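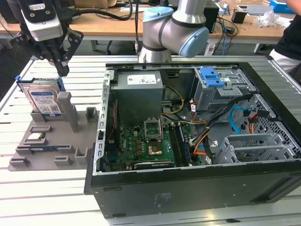 Gronura Rural Computing Fund: progress report, second period

To: Baumgart Trust, small grants desk
From: Kusum Katiyar, project lead
Covering: the months up to the end of May

1. Where we said we would be

Our application promised a lending library of home computers for households in the valley, run from the old seed store at Dendent, with an evening class attached. It also promised a quarterly newsletter. I would like to take the newsletter first and get it over with. There has been one issue. It was well received by the people who received it, and the rest are still in a box under my desk owing to a misunderstanding about who had bought stamps.

2. Loans

By the end of May we had 200 computers out on loan, which meets the target for the whole year and has made me unpopular with the person who has to write next year's target. Most have gone to families with children at secondary school. The next largest group is people over seventy, who were not mentioned in the application and who do not seem to have noticed.

Loans run for 12 weeks on paper. In practice we extend them when asked, and we have been asked nearly every time. Your monitoring form has a column for "returned on time" and another for "returned late", but none for "rang up, had a long chat, kept it". I have put these under "other" and attached a note.

Four machines have not come back and their borrowers have moved away. One of them did send a postcard.

3. The evening class

The class began with a syllabus I was proud of. Week one was to cover files and folders. Week one in fact covered how to get a refund from a coach company, and the second session covered it again for those who had missed the first. I have since given up the syllabus and we now work from whatever people bring in: council tax letters, hospital bookings, a dispute over a hedge. Attendance has gone up every month, and I try not to take that personally.

We started at seven in the evening and moved to half past five after the bus company took off the last service to Nudisville. The earlier start suits the Nudisville people and annoys the farmers. A second session at eight would suit the farmers and annoy me, but I am looking into it.

4. Money

Spending to date stands at £3,536 against the running costs line. The largest item was electricity at the seed store, where the meter turned out to be shared with the cold room next door. We had been paying to chill somebody else's potatoes since the autumn. The landlord has agreed to a separate meter and has credited us £395, after an exchange of letters which I enclose because I think some of mine were rather good.

There is an underspend on volunteer travel. People will not fill in the claim form. I have shortened it to one side, and then to half a side, and I was told last month that the trouble was never the length, it was having to find a pen.

The overspend on biscuits is small and I stand by it.

5. What has gone less well

The booking line. We took out a contract for a telephone number that would pass callers to whoever was on duty. For the first six weeks it passed them to a dental practice in the next county, whose receptionist was extremely kind and by the end was giving out our opening hours from memory. It now works. Some borrowers still prefer to ring her.

The partnership with the Nudisville library has also been slow. We have had three meetings, all friendly, and each has ended with an agreement to meet again. They would like to hold a shelf of our machines behind the counter, and we would like them to. What stands in the way is an insurance question that each side believes the other is answering. I intend to answer it myself before the next report - or at least find out what it is.

6. What we plan next

- Send out the rest of the newsletter, with stamps.
- Open the Nudisville shelf.
- Try a later class for one month and see who comes.
- Find a second person able to do the monitoring form, as I am going on leave in the summer and would like it to be leave.

7. A request

We ask the Trust to let us move the unspent travel money into the heating line for next winter. The seed store was built to keep seed dormant and does much the same for adults. If the transfer needs a form I will gladly fill it in. I have a pen.

Kusum Katiyar
Dendent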